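# Recording shelf-placing examples with hand-held grippers

These notes are for anyone joining the Mfinanga recording sessions. They cover one task, putting a book on a shelf, and assume you have already been shown how to charge the grippers and start the recorder.

## Before you start

1. Switch on both grippers and check them in the Rikine window. If either one is missing from the list, restart it before you do anything else.
2. Wipe the marker cubes with a dry cloth. Fingerprints cause more lost tracking than bad lighting does.
3. Open and close each gripper fully, twice. The recorder uses this to set the range of the jaws.
4. Choose the book and the target compartment from the task sheet. Don't swap them part way through a batch.

## Recording one example

Begin with both grippers in front of you, jaws open. Press record, wait for the tone, then pick up the book with the gripper named on the sheet. Take hold near the bottom edge so that the top goes in clear of the shelf above. Move at the pace you would use at home. Very slow examples are hard to use later — the model learns the hesitation along with the movement.

Bring the book up to the compartment and guide it in. Small corrections are fine and should stay in the recording. The other gripper can stay low and open unless the book needs steadying.
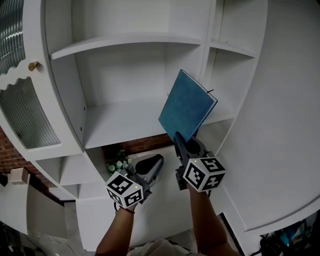
Blue book in the right gripper, middle shelf.
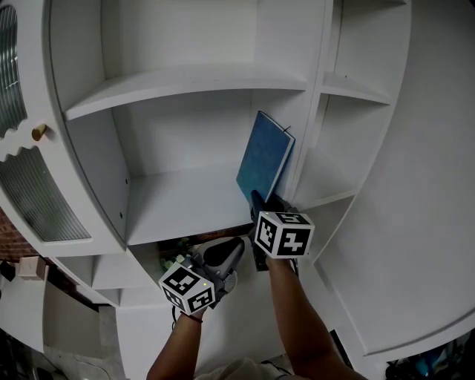

When the book is where you want it, open the jaws, draw the gripper straight back and hold still until the second tone. If the book falls over after you let go, mark the example as failed and keep it. Failed examples go in their own folder and we do use them.

## Variation

Change something every 30 examples: where you stand, the angle of the book, or which hand does the work. Write the change in the batch notes. Our first set had 1,919 examples and nearly all of them were made from the same spot, so the model did badly as soon as the starting position moved. Faith Mohamedi rewrote the task sheets after that, and they now give a standing position for every batch.

## Checking and uploading

Stop at 100 examples and play back a few from the start, middle and end. Look for:

- a marker cube hidden behind your arm or the shelf edge for more than a moment
- jaws shown as closed when they were open
- a recording that begins with the book already held

Delete only the ones with tracking faults. Then name the batch with your initials and the task number, and copy it to the Mallier drive. The overnight job picks it up from there, and any files it rejects are listed in the log by 9 am.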